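Washing machine trips the electrics, but only on the spin

Asked by gisow_lane in Home and Repairs > Appliances
3 answers

We have a Paiva washing machine, five years old, in the utility room of a rented house in Wustovham. Since June it has been tripping the electrics part way through a wash. It fills, heats and turns normally, then when it goes into the fast spin the whole downstairs goes off. The switch that drops is the wide one with the test button on it, not one of the small ones.

What I have tried so far:
Different socket in the kitchen – same result.
Cold wash – same result, still at the spin.
Spin only at 800 – fine twice, tripped the third time.
Nothing else plugged in downstairs except the fridge.

I have cleaned the filter and there was a hair grip and a lot of fluff in it. There is no burning smell. The floor under it is dry as far as I can see with a torch. The landlord says it is my machine so my problem, and that is fair enough. Is it worth paying someone to look at it or is a machine this age finished?

Answer from tidewrack

Buy a new one. Mine did this and I wasted a month on it.

2 people found this helpful

Answer from Ferhat Özkan

Stop using it until it has been looked at. The wide switch is the RCD and it drops when current is leaking to earth, so it is doing its job. Please don't keep resetting it to get a load finished.

If it goes only on the spin, the heater is less likely, though not ruled out. I would look at the motor brushes first. As they wear down they leave carbon dust inside the motor, and the dust can give the current a path to the casing. The other common one is a wire that has rubbed through where the loom passes near the drum. At low speed it doesn't touch anything, then the drum starts moving about and it does.

Not every machine has brushes. Look up the full model number, normally on a plate inside the door, and see whether a brush set is listed for it. If none is listed, you can forget that part. 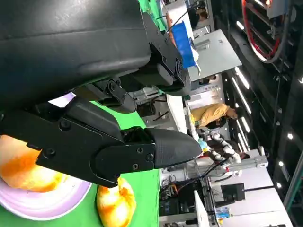
A set for an older Brorkmont I repaired cost me £14, and the job took most of an afternoon, largely spent getting the back panel off and on again. If you haven't done this sort of thing before, get an engineer in and ask for an insulation test on the motor and the heater. Ask what the call-out fee is and whether it comes off the repair.

At five years I would pay for the visit. I would not pay for a new motor as well.

16 people found this helpful

Comment from gisow_lane: Thanks. Brushes are listed for mine. I have left it unplugged and someone is coming to test it.

Answer from pollyb

Check the transit bolts are out if you have moved house lately. Ours walked across the kitchen because of that – it didn't trip anything though, so may not be your problem.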